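Workshop Tips: Building and Finishing Scale Aircraft Models

The following guidance has been prepared by the Plumer Model Aircraft Workshop for members using the shared benches and for those who build at home. It applies chiefly to injection-molded plastic kits of piston-engine aircraft. Builders of resin or wooden models should consult Thaddäus Sutter before using any of the products mentioned below.

Before assembly

Wash all plastic parts in lukewarm water with a small amount of dish soap. Mold release agent left on the parts will cause paint to lift when masking tape is removed. Allow the parts to air-dry on a clean towel overnight. Clear parts should be washed separately and stored in a closed bag until they are needed.

Cut parts from the runner in two stages. Make the first cut well away from the part and the second close to it, leaving a short stub to be sanded flush. A single cut made tight against a wing tip or propeller blade will often leave a white stress mark that shows through light paint.

Filling and sanding seams

Test the fit of the fuselage halves before applying cement. Where the wing root shows a gap, a strip of thin plastic card is preferred to a heavy application of putty, which shrinks as it cures. Putty should be left overnight before sanding.

Begin with 120 grit only on large steps in the plastic. Coarse paper must be kept away from raised panel lines and rivets. Sand with water where possible and wipe the part often. Dry sanding dust is to be collected with the bench vacuum and must not be blown off with the airbrush.

Adding nose weight

Aircraft with a tricycle undercarriage usually require weight in the nose. Tape the main parts together, rest the model on its main wheels, and add weight until the nose wheel stays down. Fix the weight firmly with epoxy. A loose weight cannot be reached once the fuselage is closed.

Priming and painting

Primer should be applied in thin coats from a steady distance, with each coat allowed to dry before the next. Gray primer is suitable for most camouflage colors. White primer is recommended under yellow and red.

Members using the compressor should set the pressure to 16 psi for general work and lower it for fine mottling. The compressor is not to be used after 9 p.m.

Wipe down the work surface before painting begins. Dust settles quickly on fresh gloss paint and is difficult to remove without damage. A slightly damp, lint-free cloth gives better results than a dry one.
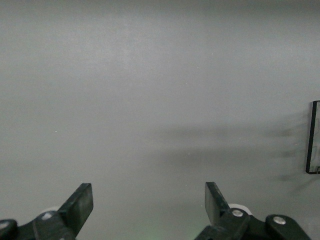
If dust does become trapped in the paint, leave it alone until the coat has fully hardened. The spot may then be polished lightly with the finest available abrasive cloth and recoated. Attempts to lift particles out of wet paint with tweezers generally enlarge the damaged area.

Applying decals

Decals require a gloss surface. On a matte finish, air becomes trapped under the film and produces a silvery appearance. Cut each marking close to its printed edge, soak it briefly, and slide it into position with a soft brush. Setting solution should be tested on a spare marking first, as older decal sheets may dissolve.

Storage

Finished models should be kept out of direct sunlight. Requests for shelf space in the display cabinet may be made to Regula Hauser. The cabinet will be closed for cleaning in April, and models must be collected beforehand.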